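This site uses cookies. By continuing to browse you agree to our cookie policy. OK

Brick tidying, the Gondport gallery

The Dramano sorting afternoons have one rule - every brick goes home by color - and we've been breaking it since August. Some people think gray marble and dusky red walls are wasted on toys.
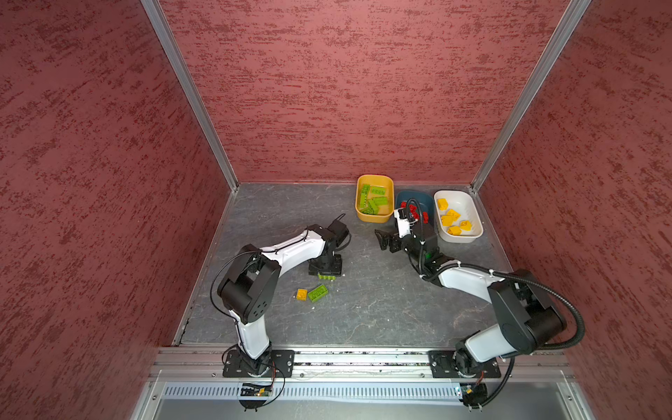
Green and yellow on the floor, crumbs included at no extra charge.

Small yellow ones are the worst. I've owned 2 vacuum cleaners that agreed with me.

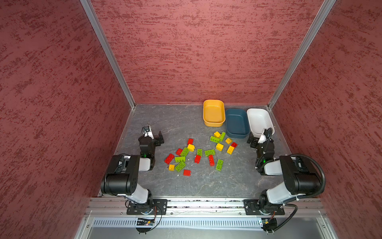
Three empty bins, and a whole lot of bricks in front of them.

Mustard yellow, teal and white, for bricks in red, yellow and lime green. Whoever bought the bins got one out of three, which at Gondport counts as planning. 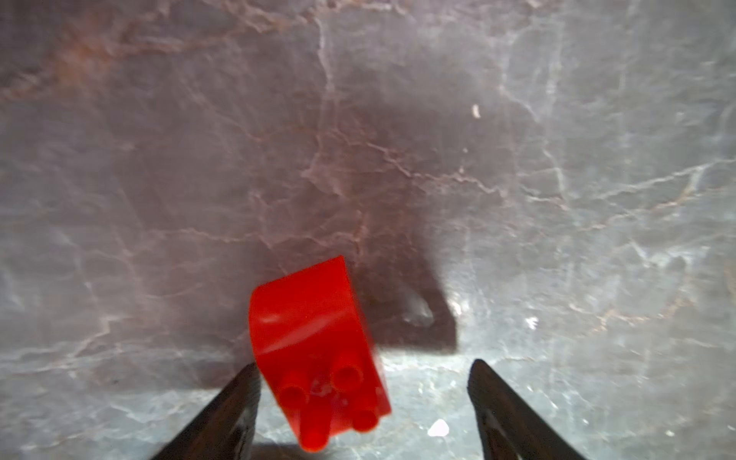 The curved red ones stack badly and I keep every one of them.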